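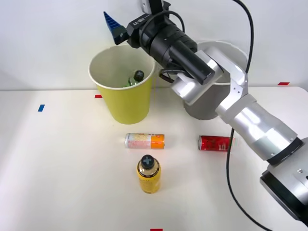 Omenbridge Folding Work Table, White

Item no. 881
Sold by Vellonis Shop & Studio Supply

The Omenbridge is a plain white table for craft rooms, classrooms, packing stations and anywhere else that needs a flat surface for part of the day. It folds in half for storage and sets up without tools.

The top is molded in one piece per half, with a smooth finish that wipes down with a damp cloth. Water-based paint and school glue come off if you get to them the same day. Permanent marker will leave a shadow. Use a cutting mat with blades – the surface scratches like any other plastic top.

Legs are powder-coated steel and lock open with a sliding ring. Check that both rings are all the way down before you load the table. The feet have rubber caps, and replacements come in sets of four.

Specifications

Length, open: 60 in.
Height: adjustable, three positions
Top color: white
Leg color: gray
Carry handle: yes, molded
Assembly: none
Indoor use only

Which Omenbridge do I need?

The 881 is the standard model. The 700 has the same top on fixed legs and does not fold, so it suits a room where the table stays put. It wobbles less under a sewing machine. Both take the same clip-on edge guard.

If you already own the older Clulata table, please note that its leg caps are a different diameter and will not fit either model. We still stock Clulata caps under item no. 63.

Shipping and returns

Tables ship flat in a single carton. Orders placed before noon leave the warehouse the same day, except on Sunday. Inspect the corners when the carton arrives and send us a picture of any damage before you throw the packaging away. Unused tables can be returned in the original carton – return freight is paid by the buyer.

Often bought with this item

Clip-on edge guard, gray
Sitompul roll-up cutting mat
Rubber leg caps, set of four
Storage cart for folded tables (holds eight)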